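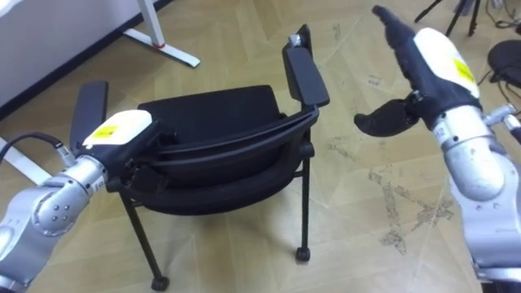
Roman Kaczorowski wrote back to our last update that he still doesn't see why chairs come before desks, and could we please say so in plain words this time. Fair enough. Plain words then.

Chairs come first. Staff at Tivbridge sit all day, desks there are fine for another year, the chairs were what people complained about in the survey. Desks stay in phase two, no change to that.

Where we are, October

Money. Grant for seating was 3000, spent so far 2000. Remainder is held for spare casters and armrest pads, plus delivery to the upstairs rooms. No overspend expected. Invoices from Danov are all in except one, chasing.

Chairs. Model picked is the black one with armrests and casters, padded seat, low curved back. We looked at the Jemal chair too, nicer fabric but the arms don't come off and the reading room tables are too low for it.

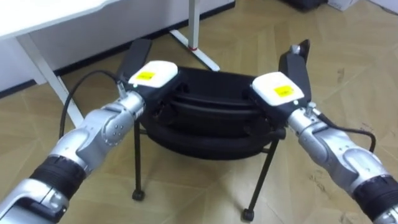
Delivery was late by a week, Danov's side. They have apologised and knocked the carriage off the bill, wich helps. Old chairs went to the Irkell reuse store, receipt to follow with the next report.

Layout. Gülizar Saraç redrew the reading room plan so there's a clear path from the door to the window side. Three rooms finished, five to go. The small meeting room is waiting on the carpet people, can't put anything in untill they're done.

Problems. Casters roll too easily on the hard floor in the front office, two people have asked for brakes. Danov quoted for a stiffer set, price OK, comes out of the remainder. 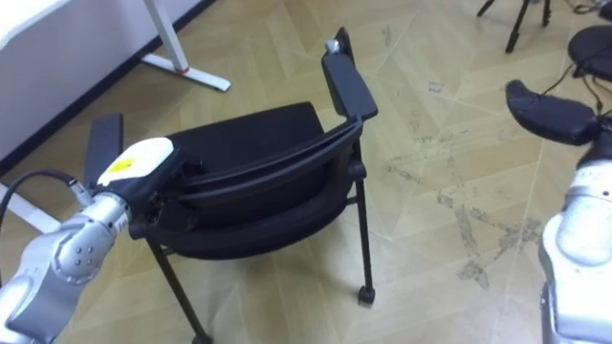

Also the armrest height. Set too high for the front office counter, so they get lowered before the chairs go in. Ten minute job each, no cost to the grant.

Next: front office, then upstairs. Moving things up on a Sunday when the lift is free. Need from you a yes on the stiffer casters, by email is fine, and the new claim form as the old link is dead.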